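Home Visits Food & Home Archive Contact

Open day at Bredero, the kitchen part mostly

By Siv Lie
October 13, 2024

14 comments Share

Got in late. Parking was full so I left the car by the tile shop and walked back along the canal path, 7 minutes, wind the whole way. Missed the welcome talk. They gave me a paper wristband and a map with the toilets marked in the wrong place (they're upstairs, past the lockers).

Quick background if you haven't been. Bredero is the old paint warehouse, split up in March into units for small outfits. Ikonen has the ground floor and does cabinets. Osar is next to them, mostly lamps, a few stools. Zesavis has the top floor and that's the one I came for, because of the practice kitchen. Once a year they open all the doors and you wander.

Ground floor first. Ikonen had hinges out on a long board, you could open and shut every one. Spent too long there. The soft-close one for tall larder doors is good, it catches early and doesn't bounce. Price 13 dollars each, less if you buy a box. Sawdust smell, radio on, a kid asleep in a stroller next to the panel saw (switched off, unplugged, I checked). Cookies on a drop cloth. Took two.

Osar was packed so I only stuck my head in. Lamps too yellow for me. The stools I liked, low ones with a round seat, but sold already. Will write to them.

Then up. The elevator was for deliveries only so stairs, and they're steep. The top floor is one big white space, cut up into little kitchens and living corners where people put things away and take them out again all day. Groceries, dishes, coats, whatever. I thought it would be more like a showroom. It's not, it's more like somebody's place on a weekday, chargers and drinks standing around. Much nicer for it. You get a better idea of how much counter you really use up just by living.

The kitchen I stayed longest at has a white counter and one tall light gray fridge against the wall. No tiles behind, just plain white wall. I'd want something there, I splash. But it does make a small corner feel calmer and I may steal it for the back room at home.

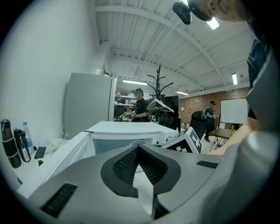 Top floor at Bredero: bottles and a phone on the white table, gray fridge and the coat rack further back.

Thing I noticed most was the white open box on the counter. It has a see-through panel in front so you can tell what's in it without lifting anything. Such a simple idea. Mine at home are all solid and I have to pull out every one to find the cake tins. Open top too, so no lid to lose. I asked where to buy one and got three diferent answers, so no help there, sorry.

Also the coat rack. Black, curved hooks, goes up toward the ceiling, and it stands right near the kitchen. At first I thought, coats and frying, no thanks. But then I thought about our hall, where you can't open the door if two people are taking off boots. A tall rack takes hardly any floor. Only one white hanger on it that I could see. Would be a different story in January with wet jackets.

Shelving is past the fridge, on the other side. Things stored on it, looked in use. Didn't get a proper look, there was a line forming behind me and a lady with a big umbrella who wanted through.

One of the Zesavis people told me the floor up here is 900 square feet and they had it repainted in spring. She said the next thing on the list is the sink, the tap is too short and you bang the big pots. Same problem as my mother's. She also said they expected 2000 visitors over the day, which I can believe going by the stairs.

Lunch was soup from a cart in the yard. Lentil, a bit salty, good bread. Ate it standing. Talked to a couple who were redoing a rental and had the same hinge question as me, so we went back down to Ikonen together and bought a box between us. Split it on the hood of their car.

Didn't see the basement at all. Supposedly a bike workshop and a print room. Next year.

If you go: flat shoes, bring cash for the soup cart, do the top floor before eleven. Free entry. The yard door sticks so push at the bottom. Dogs ok on the ground floor only.

Will post the hinge measurments when I've put them on.

Previous: Two markets in one weekend
Next: Larder doors, part one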